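Fake Brick and Printed Flowers: Why Do We Like Patterns That Pretend?
Project report, Surface and Pattern Design
By Nhyira Opoku
Project partner: Ok-hee Wang

How I got into this

My grandmother's kitchen had a floor that was supposed to be terracotta tile and was in fact vinyl, and I was maybe nine before I noticed the "tiles" repeated. Same chip in the same corner, over and over, all the way to the fridge! I've been looking for the repeat in everything ever since, so when we had to pick a topic I knew mine right away. Ok-hee wanted to do book covers but I talked her around.

Our question was pretty simple. When people buy a surface that looks like something else (brick, stone, wood, marble), do they want to be fooled, or do they just like the picture?

What we looked at

We spent most of July going through pattern books. The library had a big donated set from Larnarum, a wallpaper company that had a shop downtown until my mom was in high school, and between that and the catalogs we ended up with 1,235 patterns in our spreadsheet. Ok-hee typed most of them. I owe her many lunches.

We sorted them by what they were imitating, or "nothing" if they were just stripes or dots or whatever. Flowers were a headache. Is a printed daisy pretending to be a daisy? We argued over it for a whole bus ride and then gave plants their own group.

Brick was my favorite. Older brick papers tend to be flat red with a white line between, like a kid's drawing of a chimney. The newer ones go for gray and blue and lots of speckle, and the color changes from brick to brick so your eye has a harder time finding the repeat. 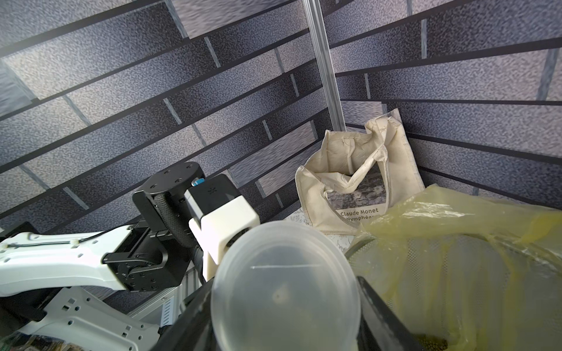 Printed brick in gray and slate blue. The mortar lines are nearly black and the shades shift from brick to brick.

Corners are where a brick print has its hardest job. A real bricklayer wraps bricks around the corner, long side then short side. With paper you mostly get a full pattern on one side and another full pattern on the other. Once you know this you will never enjoy a themed restaurant again, sorry.

The survey

We made a form and left it open until a Tuesday night, and got 186 answers, mostly students and people's parents. We showed samples from the Essien and Zestitz catalogs with the names taken off and asked two things: what is this meant to be, and would you have it at home?

Stone and brick were easy for people to name. Wood was too. Marble got some funny answers (my favorite was "cheese"). The big surprise for me was that knowing it was fake didn't put people off much. One person wrote, "I know it's paper, I just want my wall to have something going on."

Plenty of people also brought up things we hadn't asked about, like phone cases, shower curtains and especially bags. Museum bags came up a lot! I hadn't thought of a painting on a bag as the same kind of thing, but it's a picture of paint on cloth, printed on cloth, so we added a section for it.

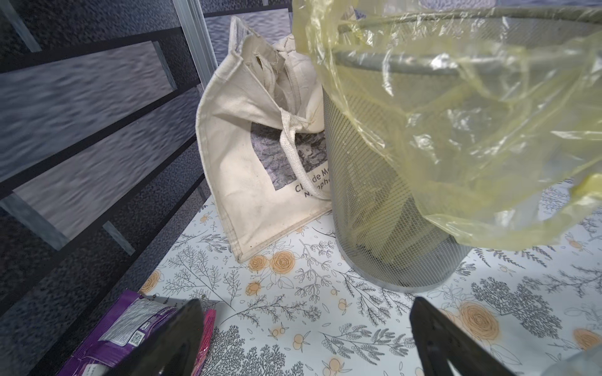 Canvas tote with grayscale artwork on the front, standing by a mesh wastebasket.

Mixing patterns

Our teacher asked what happens when you put a hard pattern next to a soft one. The usual advice in the Ledis decorating guides is to let one print be the loud one and keep the other pale. Stone or brick on the walls, then something leafy on a light background lower down. I tried it in my bedroom with a borrowed curtain and a roll end and it looked better than I expected, although my sister disagrees strongly.
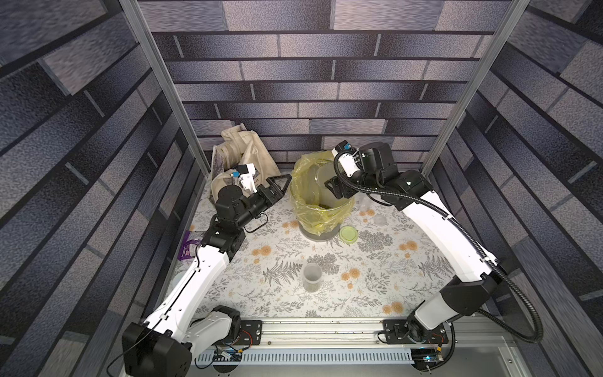
What we think it means

People seem to read these prints in two steps. First you get "brick" or "flowers" and the mood that comes with it, then (if you bother) you look closer and get "paper" or "cloth." Most people told us they stop at the first step. Scale matters a lot too. Long flat slabs look calmer than short chunky bricks, and small flowers spread out on white feel more like a background than big ones crammed together. 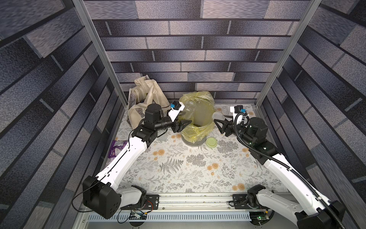 Gray-blue brick wallpaper with ferns and small orange-peach flowers on the white tabletop.

Things we'd do differently

Show people samples at full size. On a phone screen everything looks like texture, and I think that's how marble turned into cheese. I'd also ask for ages, because we forgot, and I have a hunch older people were tougher on the fake wood. And we visited only 4 stores, all on the same bus line.

Ok-hee is keeping the spreadsheet going for her portfolio, so if you have old wallpaper books in the attic she would love to hear from you.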